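Los robots domésticos aún se atascan con los recados pequeños, según una prueba de Skollbridge

La firma publica los resultados de su banco de tareas de casa y taller, con un aprobado justo en recogida y un suspenso en ropa 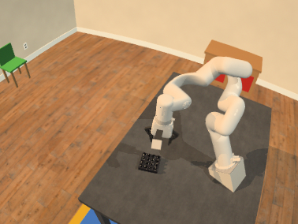

La empresa Skollbridge presentó el 22/09/2022 los resultados de una evaluación con la que pretende responder a una pregunta que oyen a menudo sus clientes: si una máquina puede encargarse ya de las faenas corrientes de una casa o de un pequeño taller. La respuesta es que todavía no, salvo en tareas muy acotadas. El trabajo se hizo por completo en simulación, en una habitación generada por ordenador con suelo de tablas, un armario de madera con paneles rojos y una silla verde, donde un brazo blanco articulado trabaja sobre una mesa gris oscura. La prueba constó de 1000 intentos repartidos entre tres grupos de tareas: recoger y colocar piezas, ordenar una superficie y manejar tejidos.

El primer grupo fue el que mejor salió. Consistía en tomar un objeto pequeño y rígido, llevarlo a otro punto de la mesa y soltarlo con la orientación correcta. El sistema cumplió en la mayor parte de los casos cuando el objeto estaba separado de los demás y tenía caras planas. Los fallos aparecieron al final del movimiento, en el momento de encajar la pieza o de apoyarla en su sitio, y no durante el traslado.

«Levantar un bloque es la parte fácil», explicó Angus Prendergast, responsable de ensayos de la empresa. «Dejarlo donde toca, con el ángulo que toca y sin mover lo que hay al lado, cuesta mucho más. A una persona no le parecen dos tareas distintas, pero para el programa de control lo son».

Ordenar una superficie dio peores resultados. El brazo debía despejar una mesa con varios objetos de tamaños diferentes y guardar cada uno en su lugar. Cuando un objeto tapaba a otro, el programa se detenía con frecuencia o repetía el mismo gesto hasta agotar el tiempo. En los tejidos, el tercer grupo, la empresa da la tarea por no superada. Doblar un paño de cocina en dos pliegues salió bien de forma ocasional y ninguna de las prendas con mangas quedó doblada conforme al criterio fijado.

El programa evaluado lleva el nombre de Ngata y se entrenó con demostraciones hechas por operadores humanos. Skollbridge sostiene que el simulador permite repetir la misma situación tantas veces como haga falta y cambiar un solo elemento cada vez, como la luz o la posición de la mesa. Admite también que el paso a un equipo real suele empeorar las cifras, sobre todo cuando intervienen el rozamiento y los materiales blandos.

Esa es la principal objeción de Shayne Merrick, jefa de operaciones de Wakico, una empresa de montaje y embalaje que estudia automatizar parte de su taller de Varcombe. Merrick asistió a la presentación y considera útiles los datos, aunque insuficientes para decidir una compra. «En nuestro banco hay polvo, cajas abiertas y piezas que llegan boca abajo. Quiero ver el mismo ejercicio ahí, con un turno entero por delante», señaló.

Wakico emplea a 23 personas en Varcombe. Según Merrick, la tarea que más interesa a la plantilla es el llenado de bandejas con piezas menudas, un trabajo repetitivo que hoy se hace a mano y que ocupa buena parte de la mañana. La empresa descarta por ahora usar el sistema en el embalaje final, donde hay que plegar cartón y papel de relleno.

Las dos compañías han acordado un ensayo conjunto en el taller, con un solo brazo y un operario presente en todo momento. Está previsto para junio y se limitará a la recogida y colocación de piezas. Si el programa necesita ayuda en más de un intento de cada diez, Wakico mantendrá el puesto como está.

En cuanto al hogar, Skollbridge no da fechas. Prendergast indicó que la empresa no tiene intención de ofrecer un producto doméstico mientras el sistema no sepa reconocer que ha hecho mal una tarea y volver a empezarla sin intervención de nadie. El informe completo, con los criterios de puntuación de cada ejercicio, puede solicitarse a la compañía.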